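Ronudel Board Oil and Cloth Set — User Guide
Section 4: Caring for a wooden Go board

Read this section to the end before you open the bottle. The steps are for solid wood boards, both table boards and floor boards with legs. For folding boards with a hinge, please see Section 5.

What you need
The Ronudel bottle (70 ml), the white cloth and the yellow cloth from the box, a soft brush, and old newspaper. You do not need water. Do not use kitchen oil, furniture spray or alcohol.

Before you begin

1. Take all stones and bowls off the board and put them away. A stone under the cloth can scratch the surface very fast.

2. Look at the lines. On some boards they are lacquer, on some they are printed. Put your finger on a line near the corner. If you feel a small raised edge, it is probably lacquer, and you can continue. If it is flat, make the test in step 3 with special care.

3. Make a test on the underside. Put 2 drops of oil on the white cloth and rub a place as big as a coin. Wait 20 minutes. If the wood becomes spotted or the cloth takes color, stop and do not oil this board.

CAUTION: Never pour oil directly on the board. It goes into the wood in one place and leaves a dark ring. We do not know a method to take this ring out.

Cleaning

4. Brush the dust in the direction of the grain, from the middle to the nearest side. Do not press.

5. Wipe with the dry yellow cloth. For finger marks, breathe lightly on the place and wipe again. Repeat this a few times before you decide that the mark is permanent.

6. If there is candle wax or glue, leave it for a repair shop. Do not use a knife.

Oiling

7. Put 7 drops of oil on the white cloth and fold it, so that the oil spreads inside the cloth. For a floor board you can repeat this for each side.

8. Wipe the top in long strokes with the grain. The surface should look a little darker but not shiny. If it is shiny, you have used too much — take the dry part of the cloth and remove it.

9. Do the four sides in the same way. The end grain drinks more than the other sides, so go over it one more time.

10. Leave the board on newspaper for one night with no cover. Do not play on it before the next morning.

NOTE: Used cloths with oil can become warm by themselves. Spread them flat outdoors until they are dry, then throw them away. Never leave them in a closed bag or a ball.

Where to keep the board
Wood moves when the air changes. Keep the board away from heaters, air conditioners and direct sun. A room where you feel comfortable is normally good for the board too. In a dry winter, put the cover on after each game. In a wet season, take it off for some hours each week so that the air can pass.

If the table below is hard or has ribs, check from time to time that the board stands level and does not slide. Thin felt pads are enough. Put them at the corners and replace them when they become flat. 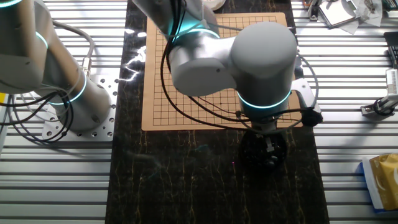

Setsuko Hirose wrote to us that she waits a full week after oiling, and that her stones stay cleaner this way. One night was too short for her old board, she said, and the black stones took a thin film. We have kept one night in step 10, but if your board is old or was very dry, a longer wait does no harm.

How often
Oil once a year, in September if you can, before the heating season. Dusting is for every week. More oil does not give more protection, and after some years it makes the surface sticky.

Small problems

The board feels sticky: wipe with a clean dry cloth every day until it stops. Do not add oil.

A small crack at the end grain: write the length on a piece of tape and look again after one month. If it grows, contact Wiltbridge repair service.

The lines look pale: oil does not bring them back. New lines are work for a specialist.

Spare cloths are sold under the name Drerkero, in the same sizes as in this box.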